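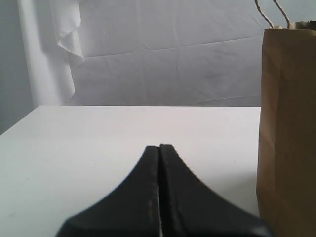 Section 4. Heat embossing with the Uvus kit

This section covers the first use of the Uvus heat tool, the clear powder and the stamp pad that come in the kit. It was written after making a good many cards with it, some of them poor. The leaflet in the box promises a raised, glassy line "every time." Treat that as advertising. You will get a good line most of the time if you follow the steps in order, and a grainy one if you skip the wiping down in step 3.

What you need before you start

The Uvus heat tool, with its stand
Embossing ink pad (supplied)
Embossing powder, clear or metallic
A rubber or photopolymer stamp
Smooth cardstock, medium weight or heavier
A soft dry brush
Two sheets of scrap paper, larger than your card
A heatproof mat

The kit also includes an "anti-static wand." We tried cards with it and without it and could not tell them apart. A dryer sheet folded in four does the same job, or fails to do it just as well.

4.1 Setting up the heat tool

1. Stand the tool upright on its stand, nozzle up, on the heatproof mat. Leave it unplugged.

2. Check that the switch is at 0. On the older Uvus model the switch moves very easily, and it is possible to plug the tool in already running.

CAUTION: The nozzle stays hot long after the motor stops. The leaflet says it is safe to touch after five minutes. Give it 11, and then still pick it up by the handle.

Note: The tool has two settings, marked I and II. Setting I is described as being "for delicate work." In use it mostly blows powder around before it is warm enough to melt anything. We use II for everything on cardstock and keep I for vellum, which curls on either setting but curls more slowly on I.

4.2 Preparing the card

3. Wipe the cardstock all over with the dryer sheet. Do both sides if you will be turning it over.

4. Lay the card on the first sheet of scrap paper. Fold the second sheet down the middle and open it out again, then set it aside. This is your powder catcher.

5. Ink the stamp by tapping it on the pad. Do not rub. The pad is wetter than it looks when new, and the fine lines of a stamp will fill in.

6. Press the stamp straight down, hold, and lift straight up. If the stamp has a lot of solid area, press with the flat of your hand and count slowly to five.
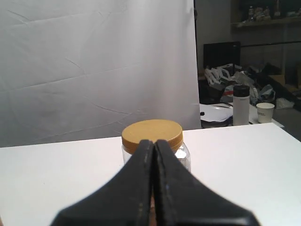
Powder storage deserves a word before you open anything. The Uvus powders come in shallow tubs with a press-on lid, and the lid does not stay on. Ours came off in a drawer, and gold powder has been turning up on unrelated projects ever since. Move the powder into something with a proper screw lid on the day you buy it. A clear plastic jar with a screw-on lid will do, like the one with the mustard-yellow top, and you can see the color of what's inside without opening it. The opening should be wide enough for a teaspoon. Label the jar with the powder's name and grade, as "fine" and "super fine" look identical once they are out of the package.

CAUTION: Keep powder jars closed while the heat tool is running. The airflow at setting II is stronger than you expect.

4.3 Applying the powder

7. Move the card to the folded sheet. Spoon powder generously over the whole stamped area. Being stingy here saves nothing, as the extra all goes back in the jar.

8. Tilt the card and tap the back with a fingernail until no more powder falls.

9. Look at the card from a low angle. Remove stray specks with the dry brush. Any speck you leave will melt into a shiny dot, and it will be the first thing you notice on the finished card.

10. Pick up the folded sheet by its ends and pour the leftover powder back into the jar.

Note: If you use glitter powder, give it a catcher sheet of its own. We have read claims that glitter can be sifted back out of clear powder with a tea strainer. It can't.

4.4 Melting

11. Switch the tool on, pointed away from the card, and let it run until the air is properly hot. This takes almost 50 seconds with our tool. The leaflet says ten.

12. Hold the card at one corner with a wooden clothespin. Bring the heat in from underneath first, then from above, keeping the nozzle a hand's width away.

13. Watch for the change. The powder goes from dull to glossy in a small patch, and the patch spreads. Follow it with the nozzle and move on as soon as each part turns.

14. Switch off, return the tool to its stand, and lay the card flat until cool.

CAUTION: Do not stay in one place to "make sure." Overheated powder sinks into the paper and leaves an oily-looking line that no second coat fully hides.

4.5 Adding foil

The kit's add-on foil sheets, sold under the name Dumovby, are meant to stick to embossing powder while it is still soft. This works on bold shapes such as stars and large letters. It does not work on script, whatever the package shows.

15. Cut the foil slightly larger than the shape. Have it in your hand before you reheat.

16. Reheat the shape until it turns glossy again. Lay the foil on it, color side up, and press down at once with a folded cloth.

17. Wait until cold. Peel slowly from one corner.

If the foil comes away patchy, reheat and lay a fresh piece over the gaps. Twice is the limit. After that the card starts to brown.

Note: Montes foil is cheaper and comes on a longer roll. We found it covers as well as the Dumovby sheets on gold and silver and worse on red. The Uvus leaflet warns against using other makers' foil. We have seen no reason for the warning apart from the obvious one.

4.6 Cleaning and putting away

18. Clean the stamp with water and a little dish soap. The branded cleaner smells nicer and costs a great deal more.

19. Close the ink pad and store it upside down, so the ink stays near the surface.

20. When the tool is cold, wrap the cord loosely. Do not wind it tightly around the handle, where it cracks at the base.

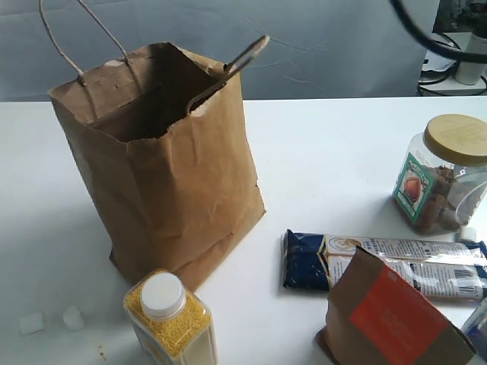 4.7 Troubleshooting

Line is grainy: not enough heat, or the tool was not warm when you began. Reheat from underneath.

Line has gaps: the ink dried before the powder went on. Work faster, or stamp half the card at a time.

Shiny dots all over the background: see steps 3 and 9.

Card has warped: press it under a heavy book overnight. If it is still warped in the morning, glue it to a stiffer base.

Tool cuts out halfway: the overheat switch has tripped. Let it cool fully before trying again. If it trips on every card, return it. Replacement tools are listed as part 776 and replacement stands as part 947, though the Skolska shop sells a plain metal stand that fits and is less inclined to tip over.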